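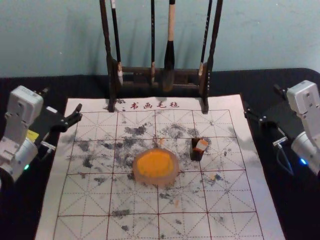 The felt mat in use, with the brush rack at the top.

Home Reviews Paper & Ink Workshops Contact

Felt calligraphy mat with printed grid: my verdict
By Chie Sugawara, May

I'll admit I bought this mat on a whim. I'd gone into Entwistle for a pad of practice paper and came out with a roll of felt under my arm (and no paper, typically). It's the pale off-white sort with 书画毛毡 in red near the top, which just means a felt pad for calligraphy and painting, and a big reddish-brown grid printed below that.

The grid is why I'd buy it again. Each large square has dashed diagonals and midlines in the rice-character pattern, and through thin paper I can see them well enough to stop my characters drifting off to the left, which they have done for years! Under anything heavier the dashes vanish and you're back to folding your paper, so bear that in mind if you like a thick sheet.

Now, stains. Oh dear. Pale felt and black ink were never going to get on, and mine is covered in smudges and speckles, worst in the upper middle and over to the left, with some faint grey patches that have sunk right in. I've tried cold water and a sponge, and the marks got paler and wider. None of it comes through on to my paper once the felt is dry, so I've stopped fussing. If you're tidy-minded, get a dark one.

It lies nice and flat, even with the feet of my brush rack standing on the top edge. The rack is dark brown wood and I keep four brushes hanging on it, well clear of my sleeve.

My one real moan is the fluff. For the first couple of weeks I was picking bits off my cuffs every evening, and once out of a wet brush. It has calmed down since.

4 out of 5

Recent reviews
Gendel brush roll, 30 cm
Plelta practice paper, 300 sheets
Clendard water dropper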